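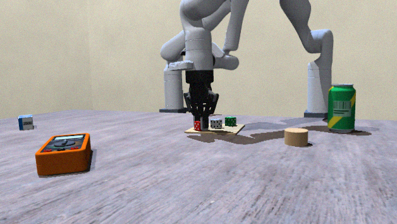
July, block notebook, cont. 7:40 am

Instrumented blocks back from Fulcombe. Rear pedal still reads low against the front one. Swapped the load cells left for right and the low reading followed the cell, so cell not wiring. Good. Was dreading pulling the cable out of the rail again.

Spare cell in, zeroed with nothing on the pedals, then zeroed again after warmup. Drifted a little the first few minutes then sat still. Write this down properly: ZERO AFTER WARMUP. Half of last month's trouble was probably that.

Logger at 1,000 Hz for the junior sessions, 2,000 for the sprint group. Files from Fulcombe say 1,000 in the header for everything, even the ones shot at 2,000, so the time axis comes out stretched by double. Fixed it in the import script, not in the files. Leave the raw ones alone please.

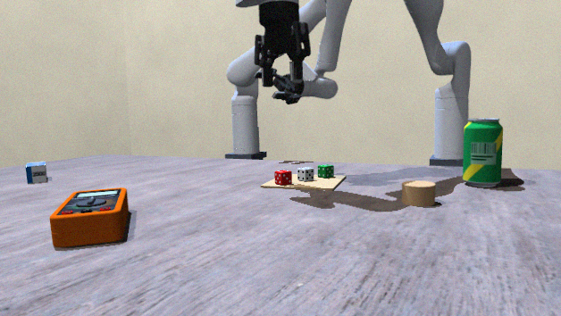

41 starts in the set once the false ones and the one with the loose spike are out. Quickest first-force time is 102 ms, which I don't love. Too close to the 100 ms limit to wave through without looking. Trace shows a slow creep on the front pedal before the gun, so the threshold is probaly catching her settling in "set" and then the real push comes later. Marked it in the sheet, didn't delete.

Threshold notes. Fixed newton value is bad for light athletes. Tried a value above the quiet-set baseline instead, taken over the last bit of the hold. Better on the juniors. Worse on anyone who rocks. Could require it to stay above threshold for a few samples before it counts, haven't tried yet.

Anex pedals vs the old ones: Anex face is steeper at the same notch number. So "notch 3" in the spring logs is NOT notch 3 now. Need an actual angle next to each notch. Digital level is in the drawer under the vise.
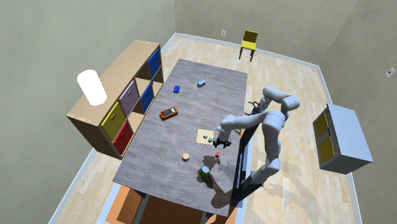 Can we compare spring and summer peak force straight across?
Only for the front pedal, and only for athletes who kept the same block spacing. The rear pedal numbers from spring went through the bad cell and there's no clean way to correct them after the fact.

11:15. Skimon gates. Beam at 10 m is tripping on the lead hand, not the chest, with anyone who runs low out of the drive phase. Raised the pair to the top hole on the tripod. Also the tripod feet walk on the mondo if you dont tape them. Tape. The 30 m pair is fine, everybody is upright by then.

Sync between gun mic and logger: clapped next to both, edges line up to within a sample at the low rate. Didn't check at the high rate. Mic cable has to be the short one, the long one hums when the scoreboard is on.
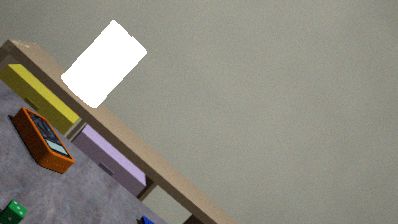

T. Obradović

Left for whoever takes the afternoon: rail bolts are finger tight only, torque before anybody gets on it. Rubber on the left rear pedal is lifting at the bottom corner, glue is setting under the clamp, leave it til tomorrow. Use the old pedal if you need four.

To do
- angle table for Anex notches, all of them
- rerun the starts with the stay-above rule, see what the 102 turns into
- sync check at 2,000
- order another cell, same rating, we have no spare now
- email Fulcombe re header bug, attach one short file

Battery for the logger charging by the sink. Was flat again, suspect it's the one with the dented case.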